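# The case for a boring pint

Somewhere between my first visit to the Poltidora taproom and my most recent one, the word "beer" vanished from the board. What I was offered in February was a "double-fruited pastry sour, conditioned on toasted coconut", served in a glass the size of an egg cup. I asked the young man at the pumps whether he had anything brown. He looked at me with real concern and fetched a manager.

I should declare an interest. I like bitter. I like it at a strength that lets me drink two and still find the bus stop. This used to be a fairly ordinary thing to want from a brewery, and I'd like to argue that it should be again.

The trouble starts with the release calendar. Barnen, a perfectly good little brewery with a perfectly good pale ale, now puts out something new almost every time I look up. Each comes in its own can, with its own artwork and a paragraph on the back that reads like a letter from someone on a gap year. The batch I bought last was limited to 1000 cans, and mine was numbered 417. I have never before been given a serial number with my tea. It tasted of apricots and, a little further down, of carpet. I can't complain to them about it, as that beer no longer exists and never will again, so whatever went wrong is now safely beyond correction.

A brewer making the same beer for the hundredth time has nowhere to hide. If it's off, the regulars will say so before they've sat down. With a one-off, the customer has nothing to compare it to, and will probably decide that the carpet was intended.
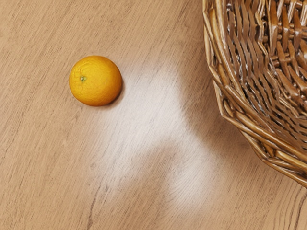 **Yousafzai Road Ale Appreciation Society – Newsletter & Opinions**

I can hear the objection, as it was put to me at some volume at our last meeting. Fruit has been going into beer for centuries, the Belgians do it beautifully, and a bit of orange peel never hurt anyone. All true. I've had wheat beers with peel and coriander that I'd happily be buried with. The brewers who make them have mostly been making the same ones for a very long time, and that's rather my point.

The other objection is money, and I have more sympathy there. A small brewery can't sell bitter at supermarket prices, and a strange can with a cartoon squid on it will fetch twice as much. Trumo, who supply half the bars in town, apparently give their best fridge space to whatever is newest. If I had rent to pay on a unit full of steel tanks, I dare say I'd be ringing round for coconuts as well.

But bars could help. Keep one tap, just the one, for something that was there last month and will be there next month. Write its name on the board in paint. Let people get used to it, get bored of it, wander off to the squid and come back. Poltidora did this when they opened, with a best bitter that tasted of malt and slightly of pennies, and I drank it for two years without once having to read anything.

I have asked them to bring it back. They tell me they are thinking about it, possibly with mango.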